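Gripper night, week 11

23 May 2018

I said I'd write something up every week this semester and I have now missed, let me see, most of them. Sorry! Finals, a dead laptop, and then a cold that went through the whole club like it had a key to the building. But we're back, and there is so much to catch up on that I'm going to skip most of it and just talk about the grippers, which is all anybody wants to hear about anyway (hi Mom).

Quick refresher if you landed on this from the club page. I'm a second-year student, I joined the robotics club in the fall because my roommate told me there was pizza, and I somehow ended up on the manipulation project. The project is called Gridura. I didn't pick the name. The idea is that we want an arm to do small boring kitchen and desk jobs – putting a tub in a basket, taking it out again, that kind of thing – and to learn them from people doing the same jobs by hand, with grippers in their fists instead of using their fingers.

So before there's any arm in the picture, there's a lot of us standing at a table being the arm.

Being the arm

I thought this would be the easy part. I have hands! I've been picking up food containers my whole life! Then Nathalie MacLeod, who runs our sub-team and has way more patience than I do, handed me a pair of grippers in April and told me to move a tub from the table into a basket. It took me so long that she went and refilled her water bottle and came back and I was still chasing it.

The thing you lose is your wrists. You still have them, obviously, but you're holding these two handles upright in your fists and the business end sticks out sideways, so everything you'd normally do with a little finger adjustment turns into an elbow thing or a shoulder thing. By the end of the first evening my shoulders were up around my ears. I had to sleep on my back.

Also you can't feel anything. You get a bit of a thump through the handle when the tips close on something, and that's your lot. I kept squeezing way too hard because I didn't trust that I had it, and the tub would shoot out like a watermelon seed. One of them went clear under the curtain. I've gotten better at that. The trick for me was to stop looking at the tips and look at where I wanted the tub to go, which is what my old tennis coach used to yell at me about, so I guess she was right.

What a take looks like

We call each try a take, like in a movie. You start with the tips apart and pointed at each other, hold still for a second, then do the job at a normal human speed, then hold still again at the end. The holding still is the part everybody forgets. I forget it constantly. You finish the job, you feel great, you immediately wave your arms around, and now the take has a weird victory dance stuck on the end of it and somebody has to trim it off.

We have a rule that you don't talk during a take either. There's no microphone, so it makes no difference to the recording, but people who talk start gesturing. With grippers. I've been bonked on the elbow.

The current job is what we call tub-and-basket. One plastic food tub with a lid, with a little packaged thing inside so that it isn't totally weightless, and a white wire basket at the back of the table. You squeeze the tub from both sides, lift it over the front of the basket, and set it down on the floor panel. Set it down, not drop it. I've had long arguments about how high off the panel you can let go before it's a drop. (Nathalie's ruling: if you can hear it, it's a drop.)

It's a two-handed job on purpose. The earlier one was a one-hander, and it was fine, but we all got lazy and let the other arm hang there doing nothing. With tub-and-basket both sides have to arrive at the same moment or you just shove the tub across the table. I probably shoved it across the table for an entire evening. I'm not proud of it but my left hand and my right hand had never had to agree on anything before.
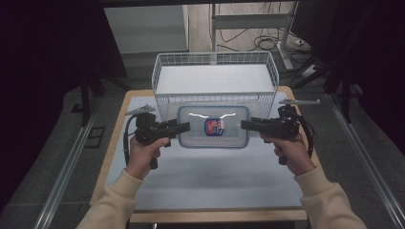

The cable situation

Each gripper has a cable coming off the back, and I have opinions about cables now, which is not a thing I expected to get out of college.

If the cable is too tight it pulls on your hand and you start leaning without noticing. If it's too long it gets into your lap, or over the edge of the table, or around the leg of a stand. I had a run of takes where my right hand kept drifting outward at the top of the lift, and we checked everything. We checked my elbows. We checked the table. We restarted the software, then restarted it again in case it had been kidding the first time. It was the cable, hooked on a stand, giving me a tiny tug every single time I went up. I unhooked it and the drift went away and I felt like a detective and also like an idiot.

Since then I do a little shake before each take, like a wet dog, to make sure both sides swing free. People laugh at me. A couple of them have started doing it too, though, so who's laughing now.

Long sleeves, by the way, are fine as long as they fit at the wrist. I showed up once in my big poncho thing and got sent home to change.

Numbers, for the people who like numbers

As of this week we have 1,093 takes of tub-and-basket that passed review. I wanted to round it up to eleven hundred for the club poster and was voted down. We have 13 people who've recorded at least one, and the best evening we've had so far gave us roughly 30 an hour once everybody had stopped fussing with the lid.

Passing review just means two people other than you watched it back and agreed it did the job start to finish. I fail a lot of my own takes before they even get to review. You get a feel for it. There's a particular kind of scrabbly grab where you get it on the third try and your whole soul knows it was ugly, and I'd delete those all day long, but we're supposed to keep a few of them. If everything we record is perfect then the arm never sees how a person fixes a bad grab. So there's a folder of my ugliest work sitting on the club drive, and it's labeled, and my name is on it. Great!

The lid matters more than you'd think. It's see-through and kind of shiny, and depending on the lights you get a big white glare right across the top of it. I asked if we should swap the tub for something nice and dull, like a cardboard box, and Nathalie said no, people's kitchens are full of shiny tubs and we might as well find out now. Fair enough. It does mean I've spent a good amount of time squinting at playback trying to figure out if the tub was level when I let go.

Where we're taking it

The reason for all the hurry is the Brudolgate meet, which is the student thing we go to at the end of the year. It's small and pretty friendly. There's a section for arms where you get a table and a set of objects you've sort of seen before, and you show what your robot can do with them. Our big rivals (they don't know they're our rivals) are the team from Gornora, who last year had an arm that folded a dish towel. It folded it badly! But it folded it, and we had an arm that pointed at a cup.

I keep thinking about that dish towel.

Our plan is two jobs done well. Tub into basket, and tub back out of the basket, which is harder because you have to reach down between the wires and the tub without hitting either. I've only done the out version a handful of times and I hit the basket in most of them. The wire walls go *ting* when you clip them, and it's a very judgmental sound.

The arm side of the team has been training on what we've got and they showed us a first run last week. It went to the tub with both sides, very politely, lined up, closed, and then lifted with one side and not the other. The tub did a slow roll and lay there. They were thrilled! I was sort of thrilled too, once they explained that the lining up was the part they'd been worried about. And I recognized it, that's the funny part. That little pause before closing is exactly what I do. Somebody across the room said "oh, it's you" and I went completely red.

Stuff I'd tell a new person

If you're thinking of joining in the fall, please do, we need more arms (the human kind). Eat before you come. Roll your shoulders between takes, even if you feel silly. Ask for the table to be moved before you decide you're bad at it, especially if you're short like me – I spent weeks reaching up and over when we could have just sorted out where I was standing.

And do a few takes with your weaker hand leading. We all let the strong hand get there first and the other one catch up, and you can see it plain as day when you watch ten in a row. Mine got a lot cleaner after one evening of making the left one go first. It felt like writing my name backwards, but it stuck.

If you want to read about people who do this properly, there's a long handout by Pangaribuan that gets passed around in the club, and the section on two-handed lifting is good. The rest of it is over my head so far. I've got it printed out next to my bed and I get about a page in each night.

Next session I'm on resets, so I'll be the one putting the tub back a slightly different way each time while other people get to have the fun. I've already been told I put it back too neatly. I'll try to be messier. I'll also try to post about it before the semester's a distant memory, but you know how I am.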